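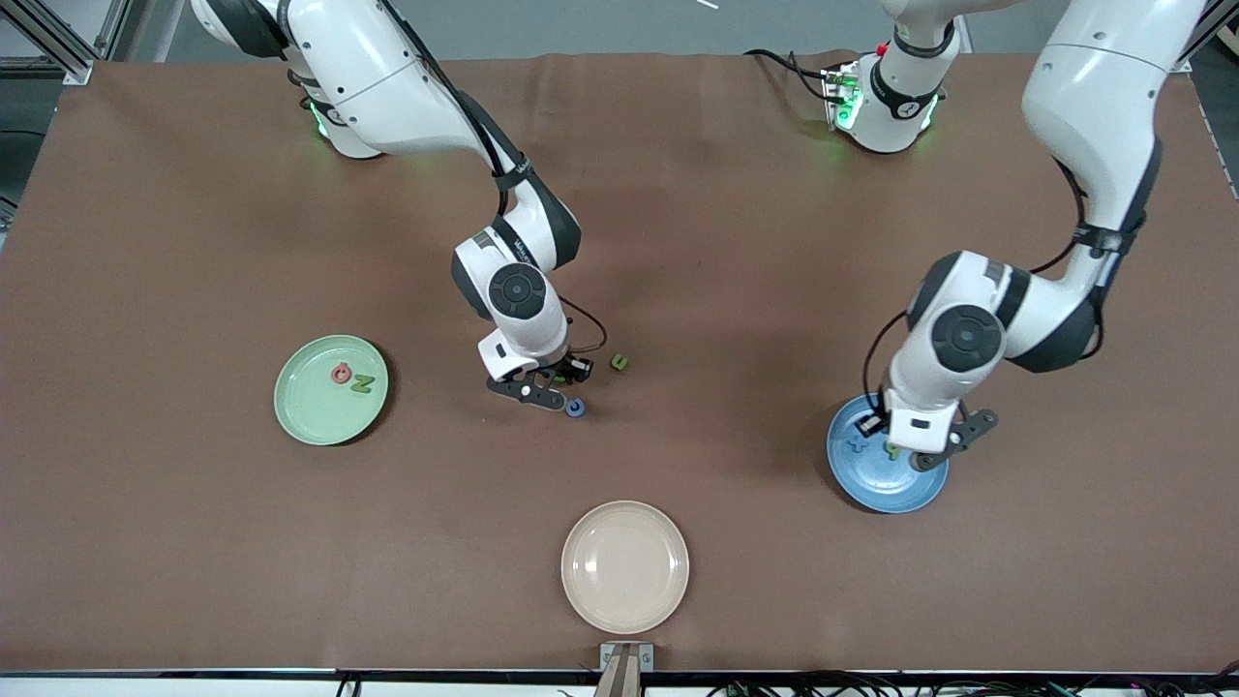
Dos brazos robóticos blancos sobre una mesa marrón con tres platos.

Inicio | Sucesos | Barrios | Guías | Archivo | Contacto

Cómo seguir el registro diario de avisos de la policía local (y enterarte de verdad de lo que pasa en tu barrio)

Si alguna vez has oído sirenas a las dos de la madrugada y te has quedado con la intriga, esta guía es para ti. El registro diario de avisos es un documento público, gratuito y, una vez que le coges el truco, ¡engancha muchísimo! Yo empecé a leerlo cuando hubo aquella racha de robos de bicicletas en Steinbach y ya no he parado.

Los ejemplos son de Vullmont, que es donde vivo, pero casi todo vale también para Steinbach y Stornik, porque los tres municipios usan el mismo modelo de hoja.

Qué es el registro y qué no es

El registro recoge las llamadas que han movido una patrulla: hora de entrada, tipo de aviso, calle o manzana y cómo se cerró. Ocupa una línea por aviso, sin nombres y sin número de portal. Un aviso no es una denuncia ni mucho menos un delito probado. «Posible robo en interior» puede acabar siendo un vecino que se dejó las llaves dentro y entró por la ventana (pasa más de lo que parece).

Tampoco salen ahí las investigaciones abiertas. Si buscas información sobre un caso grave, lo normal es que la línea aparezca con el código y poco más, y que los detalles lleguen después en una nota de prensa.

Paso 1. Encuentra la hoja del día

En la web municipal entra en Seguridad, luego en Policía local y baja hasta Registro de avisos. El enlace está escondidísimo, casi en el pie de página. La hoja se cuelga a las 16 h y cubre hasta la medianoche anterior, así que lo de esta mañana no lo verás hasta mañana por la tarde. En julio, con el horario de verano, a veces se retrasa. Paciencia.

Si prefieres papel, la tienes en el mostrador de la comisaría. Pide «la hoja pública de avisos» con esas palabras, que si pides «el parte» te mandan a otra ventanilla.

Paso 2. Aprende a leer una línea

Una línea típica tiene esta pinta:

23:40 / RUI / C. del Molino, tramo alto / 2 / INF

Primero va la hora de la llamada. No es la hora en que ocurrió el hecho ni la hora a la que llegó la patrulla. Después viene el tipo de aviso, en tres letras. Los que más vas a ver:

RUI: ruidos o molestias
TRA: tráfico, incluye coches mal aparcados que bloquean un vado
ANI: animales sueltos, heridos o que molestan
ROB: robo o intento de robo
ASI: asistencia a una persona, muchas veces junto con la ambulancia
SOS: persona o vehículo sospechoso

Luego la calle, siempre por tramos. El número suelto es la prioridad: el 1 es urgente, el 2 es una salida normal y el 3 puede esperar. Y al final, el cierre. INF significa que se hizo un informe, y NEG, que al llegar no había nada. TRS quiere decir que el asunto se trasladó a otro cuerpo, y PEN que seguía abierto al publicarse la hoja.

Mi consejo: mira primero la columna del cierre. Cambia por completo la lectura. Una tarde llena de SOS da miedo, hasta que ves que casi todos terminan en NEG.

Paso 3. Ponlo en el mapa

¡Mi parte favorita! Yo uso Clustton, que es un mapa de barrio muy sencillo hecho por gente de la zona. Copias las líneas, las pegas en el cuadro grande y te coloca un punto por tramo de calle. Si el nombre de la calle lleva abreviatura, escríbelo entero antes de pegar; con «C.» se lía y te manda los puntos al río.

Si no te apetece usar ninguna herramienta, un plano impreso y lápices de colores funcionan de maravilla. Un color por código y listo.

No saques conclusiones con una sola hoja. Cuando lleves unas cuantas semanas empezarás a ver cosas curiosas: el ruido que se concentra junto a las terrazas, los avisos de animales cerca del camino de la vega, los golpes de chapa en esa rotonda de la que todo el mundo se queja.

Paso 4. Pide más información cuando algo te interese

Apunta la hora y el tramo, que juntos hacen de referencia, y escribe al correo de atención ciudadana. Un mensaje corto va mejor que uno largo:

«Buenos días. Solicito información pública sobre el aviso de las 23:40 en calle del Molino, tramo alto, con cierre INF. En concreto, quisiera saber si se ha emitido nota de prensa al respecto. Gracias.»

Si eres parte implicada (tu coche, tu casa, tu perro), no uses esta vía. Te corresponde pedir copia del informe completo, con tu documento de identidad, en la propia comisaría.

En Stornik el correo no lo contesta nadie desde hace tiempo y sale más a cuenta llamar por la mañana.

Paso 5. Compártelo con cabeza

Que la hoja sea pública no te da permiso para señalar a nadie. Antes de publicar algo en el grupo del barrio, repasa esto:

No añadas el portal ni el piso aunque lo sepas.
Copia el cierre junto con el aviso, siempre los dos.
Con los ASI, mejor no publiques nada. Detrás suele haber una persona enferma y una familia pasándolo mal.
Si al día siguiente un PEN pasa a NEG, corrige tu mensaje.

Dudas que me llegan a menudo

¿Por qué no aparece mi llamada? Seguramente se resolvió por teléfono. Si no sale patrulla, no hay línea.

¿Se pueden consultar hojas antiguas? En la web de Vullmont quedan las del último mes. Las anteriores están en el archivo municipal y hay que rellenar una solicitud.

¿Y los bomberos? Tienen su propio registro, con otros códigos. Estoy preparando la guía, ¡que también tiene mucha miga!

Si encuentras un código que no esté en la lista, mándamelo por el formulario de contacto con la línea completa y lo añado.

Guías relacionadas
Qué hacer si encuentras un animal suelto en la calzada
Cómo avisar de una farola fundida en Steinbach
Objetos perdidos en Vullmont: dónde preguntar y con qué papeles
Cortes de tráfico en fiestas: cómo leer el plano municipal
Primeros pasos con Clustton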